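2024-12-12
By the Home Desk

I have a drawer full of bags. You probably do too. Mine started in February, when I moved into a smaller apartment and swore I'd get rid of the pile under the sink, and by the time summer came the pile had simply relocated (it likes the new place, thanks for asking). So when my editor wanted a piece about putting things away for the winter, I said yes before she'd finished the sentence, because I had a closet to deal with anyway and this way I'd get paid for it.

First, the bags themselves. I bought 2 kinds. The Hatberg ones come on a roll, thin and cloudy white and enormous, and the Dukel ones are thicker and clear as a window, with a zipper that takes both thumbs and some language. I wanted to love the Dukels. They look so grown-up on a shelf! But they're stiff, they slide off each other, and once you've put a sweater in one it sits there like a museum piece, demanding to be stacked properly. The Hatbergs just slump into whatever space you've got. You can kind of see what's inside, too, enough to tell a scarf from a shoe if you squint, and that's all I need in November when I'm digging for gloves.

I cleared off the table and went in shifts. Knits went in together, then the beach towels, then all the soft odds and ends that don't belong to any category: a hat, the cover from a cushion I no longer own, one very good sock. My mother used to fold everything over a sheet of cardboard so it came out like a store display. I tried it on three T-shirts and went back to rolling. Rolled things go into a big floppy bag so much more easily, and when you pull one out the rest don't come with it.

The part I've always been bad at is closing the thing. I'm a stuff-and-shove person by nature. Left to myself I'd cram the bag into the closet with its mouth wide open and then wonder why my sweaters smelled like the hallway. What works for me now is to lay the bag flat, lean on it with a forearm, sweep the air toward the opening, and then gather the plastic up in little pleats till I've got a neck I can hold in one fist. Pinch it hard and keep pinching! If you let go to look for a tie, the whole bag takes a breath and you get to start over, so put the ties where you can reach them. 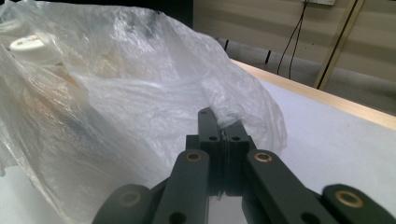
For ties I went with the Arrieta ones, the soft kind with a bit of wire in the middle, and two turns is plenty. Rubber bands get brittle in my closet and I've found too many of them in crumbs. A friend swears by bread clips, but I don't eat enough bread to keep up with my linen.

Then labels. I write on masking tape with a fat marker and stick it near the neck, because the body of the bag is all wrinkles and the tape won't stay down. I keep the wording dull. "Towels, beach." One year I wrote "Misc. cozy" on a bag and it may as well have been in code.

The shelf is a Bradier, the deep one, which I bought secondhand with a wobble I still haven't fixed. The light stuff goes up top where I can tug it down by the neck, blankets on the floor, and the Dukels (I did use them in the end, for the good tablecloths) stand along the side like books. The drawer of bags is now down to half a drawer. I'm leaving it alone until spring.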